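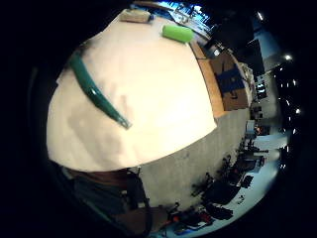
Report of visit, 2019-04-04

The delegation was received at the Nurnurness site of Prantl to review how the Vulta handling cell is set up and maintained. The cell works at a white table, and the test items are everyday goods, among them a bouquet of flowers with a dark green stem.

Staff check the gripper at the start of each shift. The finger pads are replaced after 2,000 grasps, and the camera lens is wiped and recalibrated every eight hours. Since November the cell has been available for nearly 80 percent of planned time - the earlier losses came mainly from a worn cable at the wrist.

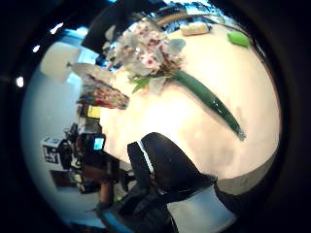
Pluller would prefer to see the pads changed by condition, as a fixed count discards sound parts and can miss a torn one. The host agreed to log pad wear for 70 shifts before revising the schedule.

Calibration uses printed square markers. A marker that is scratched or bent is withdrawn and a new one printed on site.
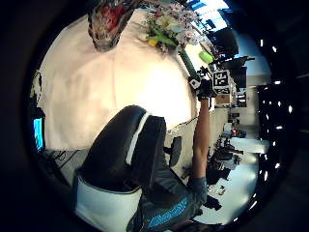

*Gloved hand beside a black-and-white marker, Nurnurness.*

The delegation requests a copy of the wear log once it is complete.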